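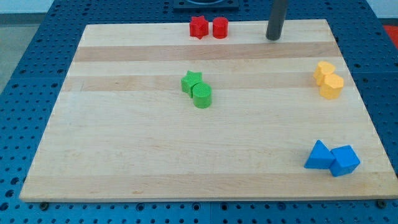 Tightening and Cleaning Secondhand Books at Home

These notes cover ordinary cloth-bound and paperback books: memoirs, novels, cookbooks, anything bought used and meant to be read. Signed first editions, vellum, and anything with red or powdery leather should go to a conservator untouched.

Checking a book before it goes on the shelf

Hold the book by the boards, spine down, and let it fall open. Look along the gutter for frass, which resembles fine sawdust, and for small silver or brown insects. Smell the middle pages as well as the cover. A musty smell with no visible growth usually means past damp. Gray or green fuzz means the book stays out of the house until it has been dried and brushed outdoors. Wear a fitted dust mask for that job.

If insects are suspected, seal the book in a zip-top freezer bag, press out the air, and freeze it for 168 hours in a chest freezer. Frost-free kitchen models cycle too much to be dependable. Leave the bag sealed after removal until the book is fully at room temperature, normally overnight. Opening it early puts condensation on the paper.

Surface dirt

Start with a soft, dry brush, stroking from the spine toward the outer edge. Keep the text block squeezed shut while brushing the top edge so the dust does not work down between the pages. Vulcanized rubber sponge (sold as soot sponge) lifts most of what remains on cloth. Cut it into small blocks and discard each face as it darkens. Do not wet it.

Pencil marks come out with a white vinyl eraser. Work in one direction, holding the page flat with the other hand. Ink stays. Household bleach and hydrogen peroxide will fade it and will also weaken the paper.

Price stickers

Warm the sticker with a hair dryer on low for 20 seconds and lift one corner with a thin plastic spatula. Residue on a laminated paperback cover can be wiped off with a cotton swab barely dampened with lighter fluid, window open, no flame in the house. Do not use it on uncoated dust jackets. It leaves a translucent ring that may not dry out.

Loose hinges

A hinge is loose when the board swings away from the text block and a gap shows at the head of the spine. The cloth is still sound and only the glue has let go.

1. Stand the book upright with the boards opened slightly.
2. Coat a thin knitting needle with PVA adhesive. Neutral pH is preferred.
3. Slide the needle down into the gap between the endpaper and the spine, rotate it, and withdraw it. Repeat from the tail.
4. Close the book. Lay a second, clean needle in the outer groove on each side.
5. Put waxed paper inside both covers, place the book between two flat boards, and weight it until morning.

The usual mistake is too much glue. If any squeezes out past the endpaper, wipe it immediately with a dry cloth. Annick Bélanger, who wrote the first version of this section, thins her PVA with one part methyl cellulose paste to three parts glue, giving a longer working time. Either is acceptable.

Single loose pages

Run a line of PVA no wider than a pencil lead along the inner edge of the page, using a toothpick. Set the page in place, tap the book square on the table, and close it under weight. Never use clear office tape. It yellows, the adhesive migrates into the paper, and removal takes the print with it.

Shelving

Books should stand upright, supported, and loose enough that one can be removed by gripping both sides of the spine. Pulling from the headcap tears it. Oversized volumes go flat, no more than three to a stack. Leave a finger's width behind each row, more on an exterior wall.

Aim for relative humidity below 53 percent. A cheap digital hygrometer on the lowest shelf is enough. In October, when the heating first comes on, check it morning and evening for a week. Rapid swings warp boards faster than a steady reading slightly out of range.

Readers' additions

Ehsan Vahidi: For paperbacks with a rolled spine, open at the back and press a few leaves down at a time, then the same from the front. Do not force the last section.

Mei Yazzie: Unprinted newsprint from a moving-supply store works well for interleaving damp pages. A bundle of some 1000 sheets lasted me several years. Change the sheets every hour at first.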